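Inicio / Reportajes / Cocina y técnica

La masa al vapor y el problema de la humedad

El pan cocido al vapor tiene pocos ingredientes y un margen de error estrecho. Harina, agua, levadura, algo de azúcar. Lo que distingue una pieza lisa de otra arrugada suele decidirse en el recipiente y en los minutos finales.

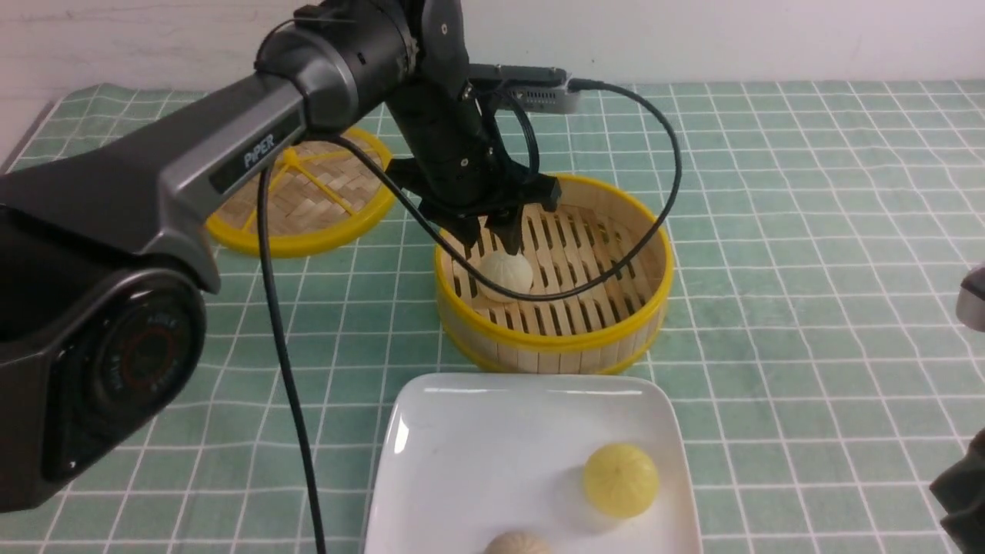 Texto: Redacción de Flevelon
Martes, 22 de julio de 2025
Lectura: sección Materiales

El bambú absorbe parte del vapor que llega a la tapa. El metal no lo absorbe: el agua condensa en la cara interior, resbala y cae sobre la masa, donde deja manchas traslúcidas y zonas hundidas. El remedio habitual con vaporeras de acero consiste en envolver la tapa con un paño, que retiene las gotas y reduce algo la estanqueidad.

La harina es la segunda variable. Las de proteína baja dan una miga blanca y corta; las de fuerza producen piezas más elásticas, con tendencia a retraerse al salir del calor. Jistico, una harinera pequeña con molino en Flidport, comercializa desde enero una mezcla floja pensada para vapor. La ficha técnica indica una hidratación del 48 al 52 por ciento y desaconseja los amasados largos.

Para una hornada doméstica, la fórmula de partida es de 480 gramos de harina. El amasado termina cuando la superficie deja de pegarse y pierde el aspecto granuloso. Después conviene laminar la masa con rodillo y plegarla varias veces – un paso que muchas recetas omiten – para expulsar las burbujas grandes. Son estas las que levantan ampollas bajo la piel durante la cocción.

La fermentación se hace con las piezas ya formadas. Un exceso de levado debilita la estructura y la pieza se desploma al abrir; un defecto deja un núcleo denso y amarillento. La prueba del dedo sirve aquí igual que en panadería de horno: la huella debe recuperarse despacio. En verano el punto llega antes y el reloj orienta poco.

El tiempo de vapor para piezas medianas es de 20 minutos desde agua fría. Arrancar en frío permite una expansión gradual. Con agua ya hirviendo la capa exterior cuaja pronto y el interior empuja contra ella. Terminado el tiempo, se apaga el fuego y se espera con la tapa apenas entreabierta. La caída brusca de temperatura contrae el gas de la miga antes de que la pared tenga firmeza suficiente.

El reposo posterior recibe menos atención en los manuales. La base retiene agua y, sobre una superficie lisa, se reblandece. Una rejilla resuelve el problema. Los recipientes de plástico sirven para guardar las piezas ya frías, con un papel en el fondo y sin apilar.

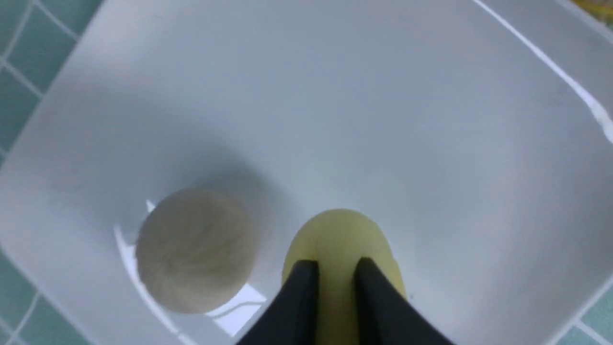 Recipiente blanco de plástico, con paredes inclinadas y esquinas redondeadas.

En cuanto al mantenimiento, el bambú se lava con agua caliente y sin detergente, y se seca en vertical. El moho aparece en las uniones del aro, donde el aire circula mal. El catálogo de Chauvin, distribuidor de menaje profesional, incluye 1.242 referencias y solo 2 vaporeras de bambú con aro desmontable, ambas para cocina de colectividades. En las de aro fijo, un cepillo estrecho alcanza casi toda la junta. Las piezas con manchas negras persistentes en la rejilla deben retirarse del uso.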